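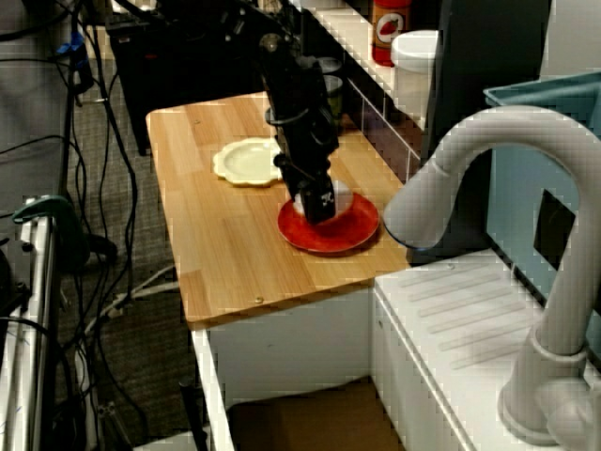

Fig. 6. White cup on the red plate, scalloped plate to the left, sink and drainboard at right.

Section 4. Setting Up the Counter Beside the Sink

This section covers the wood countertop on the Kerlow base cabinet, from bare top to daily use. The Kerlow sales sheet says the top is "ready for family life" out of the box. We have our doubts. Read 4.1 before you put any dishes on it.

4.1 Before first use

1. Wipe the top with a damp cloth, along the grain, then dry it with a towel. Leave it overnight.

2. Run a fingertip over each screw head. Any head that stands proud of the wood will scratch the foot of a plate, or the foot of the plate will scratch the wood. Turn it down by hand. Do not use a power driver.

3. Oil the top. The leaflet calls for one coat. Shahzad Butt oiled his once in January as told, and had gray rings before spring. Put on two coats and let the first one dry fully.

4. Check the joint where the wood meets the sink counter. If you can slide a sheet of paper into it, seal it.

NOTE: Kerlow part 1506 is sold as a "moisture guard strip" for this joint. It is a strip of foam tape. Ordinary kitchen sealant did at least as well for us and can be cleaned.

4.2 Placing cups and plates

1. Choose one plate to stay out as a cup plate. A raised rim helps, as it holds a drip that would otherwise go into the wood.

2. Stand the cup in the middle of the plate, right way up. Older copies of this guide told you to turn cups upside down "for hygiene." We could find no support for that, and a wet cup turned over on a glazed plate stays wet inside.

3. Set the cup plate at the sink end, where the walk to the faucet is shortest. Keep it back from the edge of the wood by the width of your hand if small children use the kitchen.

4. Put a second plate farther back for spoons, tea bags and the like. Wavy rims chip more easily than plain ones when they knock against tile, so leave a gap.

CAUTION: Do not stack a wet plate on a dry one and leave it on the counter. Stack on the drainboard or put it away.

4.3 The ledge and the tile

The ledge above the tile is handy and will fill up whether you plan it or not. Keep it to light things with lids. Spray cans may stand there if the label allows it and no burner is close by. Read the storage temperature on the can itself.

Wipe the grout with plain water and a soft brush. The Julitz grout pen claims to last 400 washes. Huệ Âu's had faded well before 93, by her own tally on the cabinet door.

4.4 Below the cabinet

Cardboard boxes can be kept in the open space under the cabinet, but look at them after any leak or mopping. Cardboard wicks up water from the floor and you won't notice until the bottom gives way. Use a plastic bin for anything you would mind losing.

4.5 Weekly check

1. Lift every plate and look for rings.
2. Drip a little water on the wood. If it soaks in, oil again.
3. Feel along the sink joint for soft spots.

If a ring does not sand out by hand with fine paper, see Section 7.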